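Nayeli Sandoval
Thread: teaching a robot arm to close a box, month two of our capstone project

1/ Our team picked box closing for the senior capstone. It sounded like the easy option on the list. I'm going to post how it's going because the final report only has room for results.
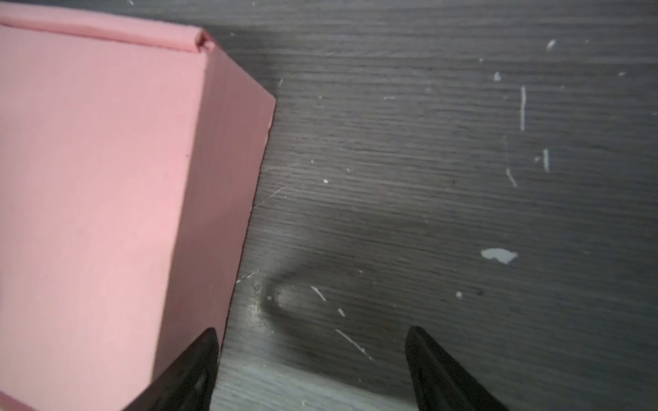 Wrist camera view, pink box, both fingertips at the bottom.

2/ Team is me, Reece Greenwood and Radomir Gashi. Our advisor is Dwynwen Prydderch. The arm is a shared one, so we get it in the evenings after the Goodall group finishes. Usually that means 6 pm to whenever the building closes.

3/ The task: box starts open somewhere on the table, arm folds the lid down, tucks the front flap, backs off. We drive the arm by hand to record examples, then train a policy on the recordings. Pretty standard setup. Our code is called Drosa. Radomir named it and won't say why.

4/ So far we have 1583 recorded runs. Reece did most of them. He's faster than me and his motions are smoother, which matters a lot more than we expected when we planned this. My early runs had a lot of stopping and thinking, and the policy learned to stop and think too.

5/ We ended up throwing out everything where the arm sat still for more than a few seconds before the first contact with the lid. That fixed most of the hesitating. It also threw out nearly all of my first week. Fine.

6/ Why a pink box: the first ones we used were plain brown and came in one size. The policy got decent on brown and fell apart on anything else. Now we rotate colors. Pink against the dark gray table is an easy one to pick out, even when the side face gets dim.

7/ The table is a different story. Dark wood grain with white flecks and scratches all over it. Radomir thinks the policy was using the marks to work out where it was. He tested this by putting a plain sheet under the box, and the success rate dropped from 39 out of 50 to 9 out of 50. Same policy, same box, same starting spots.

8/ We argued about what to do. Reece wanted to cover the table and re-record. I wanted to keep the table and shift the base of the arm between sessions so the marks stop being useful. We asked Dwynwen and she said do both, and write down which runs are which. So we're doing both.

9/ Shadows are the other thing. The gripper throws a soft dark one onto the table ahead of the fingers, and it moves with them. When it gets near the side of the box it looks a bit like an edge. Twice now we've watched the arm slow down well short of the box, and my guess is that's the reason. Have not proved it. A second lamp is on order.

10/ Someone asked why we don't just use an overhead camera. We do have one. It's good for finding the box and bad for the flap, because the arm is in the way by then. The wrist view sees the folded corner and the crease along the edge up close, and that's the part we care about once the lid is moving.

11/ Downside of the wrist view: close up, a big box takes up half of what you see and runs off the side. You get two faces and some table. If the policy has lost track of the rest of the box by that point, it doesn't get it back. We're trying a short history of past images to help with that. Uses more memory, trains slower.

12/ Schedule from here. Finish the covered table recordings, retrain, then test on 4 boxes the policy has never seen. The demo is in November at Mukholm Hall, and the panel brings a box of their own. We don't get to see it first.

13/ Mervyn Marsden did this same project on last year's team and told us to practice resetting the box by hand until it's the same every time. We ignored him for the first couple of weeks. He was right, half our early numbers can't be compared to each other.

14/ If anyone has done lid or flap tasks with cardboard, I'd like to know how you dealt with the cardboard wearing out. Our creases get soft after a day of use and then the lid closes too easily. Right now we swap boxes every evening and label the old ones.

15/ Next update after the retrain. Reece has the arm tonight.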